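Section 4: Recording your first demonstrations

By now Gorkard is installed, the Jarnitz hand controller shows a green light, and you've moved the simulated arm around without a goal. Good! Now the arm gets to learn something from you. You'll drive it through a small pick-and-place job in the Trastberg bedroom, save each go as an episode, and throw out the ones that aren't worth keeping.

The job is called "piece to bowl". Pick up the small piece from the wooden table, carry it to the brown bowl, let go, back away. It takes a person a second or so by hand and rather longer through a controller, at least on the first afternoon.
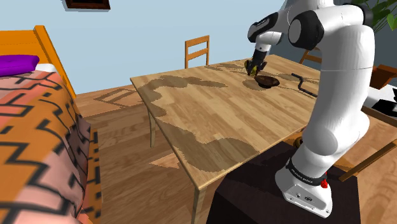 Written by Petronella Maluleke
Set-up guide, Sani release. Last revised December 13, 2025

Before you start

Sit where your elbow can rest on something. The controller follows your wrist very closely, and a tired forearm shows up in the recording as a wobble just when the fingers are closing. I keep a folded towel on the edge of my desk and I'm not embarrassed about it.

Open the room view and the close view side by side. The room view is for the big moves across the table. The close view is for the last little bit of the approach, where you want to see the fingers and the piece and not much else.

CAUTION: If your computer is also connected to a physical arm, set Output to "Simulation only" before you pick up the controller. Check the label in the top bar as well as the menu.

4.1 Load the scene

1. Choose Scenes, then Trastberg, then Bedroom.
2. Choose the task "piece to bowl".
3. Leave Layout on "Shuffle". The piece and the bowl will start in slightly different spots each time.
4. Press Home and let the arm settle.

Note: The bed, the chairs and the rest of the furniture are solid. You can bump them. It's quite satisfying once, but please don't save it.

4.2 Link the controller to the arm

1. Hold the controller in a comfortable position, pointing roughly the way the gripper points.
2. Squeeze and hold the side button. The arm now follows your hand.
3. Move slowly left, right, up and down. If the arm goes the opposite way to your hand, release the button and choose Flip View.
4. Release the side button whenever you run out of room, bring your hand back to the middle, and squeeze again. The arm waits where you left it.

Step 4 is the one people forget. You can let go as often as you like, as long as you don't dawdle; Gorkard trims any pause longer than 4 seconds out of the saved file.

4.3 Record an episode

1. Press Record. A short tone plays.
2. Bring the gripper over the piece with the fingers open. Stay high until you're lined up.
3. Switch your eyes to the close view and lower the gripper straight down.
4. Pull the trigger smoothly until the fingers stop moving. Hold the trigger there.
5. Lift a little before you travel. You want clearance over the rim of the bowl and no more than that.
6. Move across, pause a moment above the bowl, and ease off the trigger.
7. Raise the gripper clear, then press Record again to finish.
8. Press Keep or Bin.

CAUTION: Don't yank the trigger. A fast close can shove the piece sideways, and the simulator will happily record you chasing it across the table.

If you fumble the grasp and recover, keep it! A neat recovery is one of the most useful things you can show a robot. If you fumble, sigh, put the controller down and go looking for your coffee, bin it.

4.4 Getting a better grip

Most of the questions we get are about the grasp. A piece with flat ends and a round side can be pinched in several ways, and beginners tend to take whichever one comes first. Try turning your wrist so that both fingers meet the round side squarely. A tilted piece is fine to carry provided it isn't slipping. Watch it against the finger tips in the close view while you lift, and if it creeps, set it down and take it again.
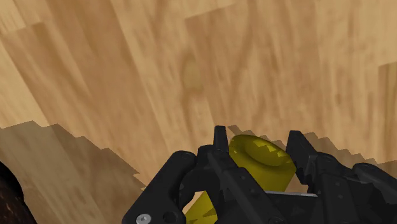 Themba Du Plessis wrote in to say that he got far better results once he stopped correcting himself at the last moment: he lines up, breathes out, closes, and only then decides whether the grip will do. He also asked that we mention left-handed mode, which he found by accident in January.

It's under Controller, then Hand. Sorry, Themba! Changing it mirrors the buttons but leaves your saved episodes alone.

4.5 How many to record

Do a batch of 9, then stop and play them back at normal speed. You'll spot your own habits straight away (mine was a strange little loop to the left before every descent). Fix one habit, then do another batch.

Our own "piece to bowl" set has 257 kept episodes, recorded by several people so the arm wouldn't pick up just one person's style. Yours can be much smaller to begin with. Train on what you have, see where the arm hesitates, and record more from those starting layouts.

Note: Episode numbers are never reused. If your newest file is labelled 1,751 and the folder looks half empty, the missing ones are in the Bin and can be restored until you choose Empty Bin.

4.6 If something goes wrong

The arm stops following: you've reached a joint limit. Release the side button, press Home, and start the episode again.

The fingers close but the piece stays behind: you were too high. Lower the gripper before you pull the trigger.

The close view lags behind the room view: turn Shadows down to Low in both views, then restart the scene.

The tone doesn't play on Record: your disk is full or the save folder has moved. Set it again under Storage, then go on to Section 5, Training from your episodes.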